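Julio
Por Guðlaug Egilsson

Contra el cajón de las piezas sueltas

En el taller de Fornley hay un cajón con 314 piezas sin etiquetar. Las conté para poder quejarme con datos. Creo que los engranajes cónicos deben guardarse por parejas, y que mezclarlos sale caro. 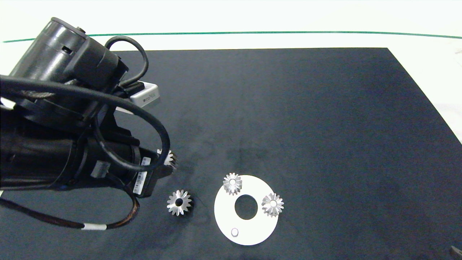 ¿Se puede cambiar un solo engranaje del par?
Conviene cambiar los dos, porque se desgastan juntos.

Un dentado cónico brillante no dice con qué otro trabajó. Con las placas blancas redondas y agujereadas pasa algo parecido: fuera de su sitio, cuesta saber a qué conjunto pertenecen.

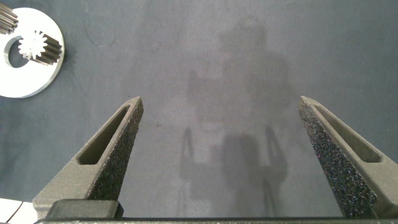 ¿Dónde se apunta la referencia?
En una bolsa con cierre, junto a la fecha de desmontaje.

Etiquetar me lleva unos 10 minutos por caja. Buscar una pareja perdida me llevó 40 en junio, y acabé pidiendo otra a Tredine.

Comentarios
Ranus: En mi taller van en hueveras y no se pierde nada.
Gunnlaugsson: De acuerdo con las parejas, pero las arandelas me dan igual.

Recientes
- Aceite o grasa en dentados pequeños
- Cómo ordenar un banco estrecho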